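## 3.2 Cell setup and upkeep

The tabletop cell at Nisholm was built around a single black arm with a bracket-type gripper, working over a toy kitchen counter. The counter carries a cooktop panel on the left and a sink basin on the right, with a white tiled wall behind both. All trials in this section used the same counter, a stainless steel pot, and two blocks: a green cube and a yellow hexagonal prism. The task was to move the prism into or out of the pot and leave the cube alone.

The pot is the hard part of the layout. It sits over the rear of the printed burner, so the gripper has to come down inside a curved metal rim with little room on either side. Our first descent path was taught by hand by Guadalupe Ochoa and stored as six waypoints. The last of these is set inside the rim, beside the block, with the fingers already lowered.
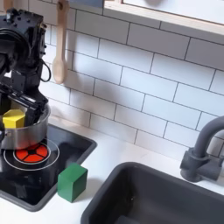
The waypoint file is tied to a counter origin at one corner of the sink. If the counter is shifted, all six points shift with it, and only the origin needs to be taught again. We checked the origin at the start of each session with a steel pointer held in the gripper. Over 200 sessions it was taught again 11 times, mostly after the counter had been lifted for cleaning.

Two faults took up most of the repair time. The first was play in the finger screws. The slotted plates allow the finger spacing to be changed, but the screws back out under repeated load, and a loose plate lets the fingertip drift toward the pot wall. Kiyoshi Oda added a torque check every 60 cycles — a short stop, done with the arm parked and the drive power off. The second fault was cable drag. The original tie point held the cable too close to the housing, and the jacket wore at the bend. Moving the tie point gave the cable a wider loop, and the worn section was replaced in December.

Descent speed was the remaining setting. The nominal speed was kept for the move from the parked position to the approach point. Below the approach point it was reduced to 60 percent of nominal, which lowered the number of rim contacts logged by the joint current monitor.

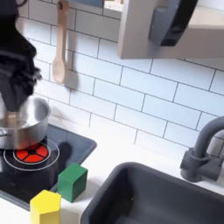 **Figure 4.** Gripper at the pan rim, with the yellow prism and green cube at the front of the cooktop.

*Section 3.2 · 3 min read*

The current monitor stops the arm when any joint exceeds its limit for longer than 40 ms. After a stop, the operator backs the arm out along the stored path and inspects the fingertips before clearing the fault. Of some 834 logged descents, 19 ended in a stop of this kind. Araceli Quezada reviewed the logs and assigned 14 of them to a loose finger plate and three to an origin that had not been checked. The other two remain unexplained — the plates were tight and the origin was within tolerance.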